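In Defense of Marble That Is Not Marble

By Danai Chrysikopoulos

When I moved to Drusell, my aunt came with me to look at the apartment. She walked into the kitchen, put her palm on the counter and left it there for a while, as if she was taking its temperature. Then she said one word in our language that I can translate as "paper." She meant that the marble of the counter was a printed marble. She was correct, and I signed the lease the same afternoon.

I have lived with that counter for 11 years. In this time I heard many opinions about it, because people who would never comment on your shoes feel free to comment on your kitchen. Most of them are polite. They say "it looks almost real," and they think they are giving me a compliment. I would like to explain why I stopped hearing it as one, and why I think we are unfair to the whole family of things that look like other things: the printed stone, the floor with a picture of oak on it, the plastic chair with the weave of a basket, the tablecloth which pretends to have lace.

The usual argument against them is a moral one. A material should be what it is, people say. Brick should look like brick and concrete like concrete, and if you cannot pay for marble you should have an honest plain counter in gray or white. I heard this first from a teacher of drawing when I was a student, and I believed it for a long time, as we believe things that are said by persons with good posture. It sounds very clean. But when I try to say who exactly is deceived by my counter, I cannot find this person. My aunt was not deceived even for the time that it takes to cross a kitchen. The landlord knows what he bought. I wipe it every evening and I know very well that it is warm under the cloth, and stone is cold.

A lie needs somebody who believes it. A theater set shows a forest and we do not write angry letters to the theater. A sweater with a reindeer does not claim that there is a reindeer. I think that the marble on a cheap counter is closer to this reindeer than to a false signature. It is a drawing of something that people have liked for a very long time, put in a place where they will see it often.

In the village of Gistis, where my mother was born, the church has columns which are painted to look like green stone. They are made of wood and plaster. Somebody painted every vein by hand, with a feather I was told, and he put in also small faults, a crack here and a dull place there, because stone has them. Visitors admire these columns very much. They take close photographs. The guidebook that the priest sells near the door calls the painting "masterful." I admire it too. But I would like to know what is the difference, morally speaking, between these columns and my counter. In both cases there was no money for stone, and there was a wish for it.

The answer I usually get is that the columns were made by a hand. This is a good answer and I do not want to push it away too quickly. Work by hand has its own value, and I would be sad if the columns were covered by a printed film. But then the complaint is about machines and about time, and the word "honest" should not be in the sentence. The painter of Gistis wanted to fool the eye much more than the printer of my counter does. He used all his skill for it. If imitation is a sin, he is the bigger sinner, and we have forgiven him since he was talented and is dead.

The second argument is about taste, and here I suspect that taste is a polite coat over something else. When I go to the Wamar store at the edge of town, which sells floors and wall panels, I see who is standing in front of the samples. They are young couples, older women with a measuring tape, men who have dust on their knees already. They take two samples to the window to see them in the daylight. They have long and serious conversations about a shade of beige. I have listened to these conversations, pretending to look at grout, and I never heard anybody say that they want their guests to think it is real. They say "this one is calmer" or "this one will not show the crumbs." One woman said that a floor with a walnut pattern reminded her of the stairs in the school where she was a child, and her husband, who preferred the gray one, put the gray one back on the shelf.

I do not know how one can look at this and speak about bad taste. What I see is people who make decisions for the room where they will be tired, and sick, and happy, for many years.

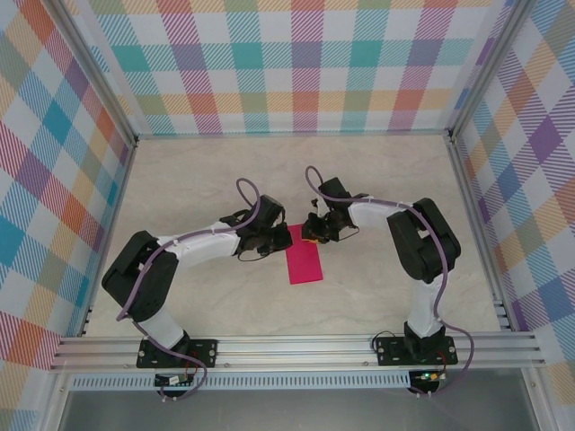 Pale marble pattern, with two arms mounted on a rail.

Of course it is possible to choose a plain surface. Plain is often beautiful and I have nothing against it. But plain is not so neutral as its friends believe. A perfectly plain white counter of good quality costs more than my marble one, and it asks for more. Each drop of coffee stands on it like an announcement. The veins on a patterned surface are kind in this respect. They take the crumb and the small scratch and they put them in the drawing. My mother, who cleaned other people's houses before she had her own, always said that plain surfaces are for people who do not do their own wiping. She did not say it with anger. It was a technical remark.

There is also the question of where the real stone comes from, and I am surprised how seldom it is mentioned by people who like the word "honest." I have seen one marble quarry from near, on a school trip. It is a mountain with a piece missing. I remember the white dust on the leaves of the trees along the road, and that our teacher asked us to keep the windows of the bus closed. I do not say that a factory for printed panels is a garden. Probably it has its own smell and its own dirty water, and the panels at the end of their life are difficult to use for anything. I only say that the purity of stone is a thing that we feel with the palm, and the palm has not visited the quarry.

I should be fair and say what I do not like. I do not like when the pattern repeats too soon. On my counter the same gray vein, with a little fork at its end like the tongue of a snake, appears on the left side of the sink and again near the bread box. Once I had noticed it I could not stop noticing. For some months it made me really irritated. Then I got used to it, and now I call them the two rivers, and when I ask somebody to put down a pot I can say "near the second river" and in my family it is understood. Still, it is a saving that the manufacturer made on me, and a longer drawing would have been possible.

I also do not like when the seller is not clear. This is for me the one place where the moral argument has a real job to do. Near my street there is a hardware store, Tsolakis, where the owner cuts panels to size. A customer asked him in front of me if a certain shelf was "oak." He answered: "It has a photo of oak on it, and under the photo it is sawdust and glue, and it will hold your books if you don't let water in from the edge." The customer bought it. This is how all of it should be sold, in my opinion. The thing on the shelf can imitate as much as it wants if the person behind the desk does not. When I read in an apartment listing "marble kitchen" and then I find paper, to speak like my aunt, I am angry the same as anybody. The listing lied. The counter was only sitting there.

Last November a neighbor offered to sell me a piece of real marble for 100 dollars, left over from a bathroom that was torn down. It was big enough to cover the part next to the stove. I went to see it. It was very beautiful, with a yellow shadow going through it, and when I touched it I felt exactly what my aunt had been looking for with her hand on that first day. I understood her better. There is a coldness and a depth that no print has, and I would be a foolish advocate if I denied it.

I did not buy it. Partly it was the weight, and partly the stain that lemon makes on marble, and we use a lot of lemon. But mostly I could not imagine the rest of the counter next to it. Side by side, the one would make the other look poor, and it has never looked poor to me when it was alone. It has held every birthday cake of my daughter. She did her homework on it, standing up, with her elbows on the first river, because she refused to sit.

My aunt visits in spring. She still puts down her hand each time when she comes into the kitchen, I think now from habit, and then she asks where I keep the big knife, although it is always in the same drawer.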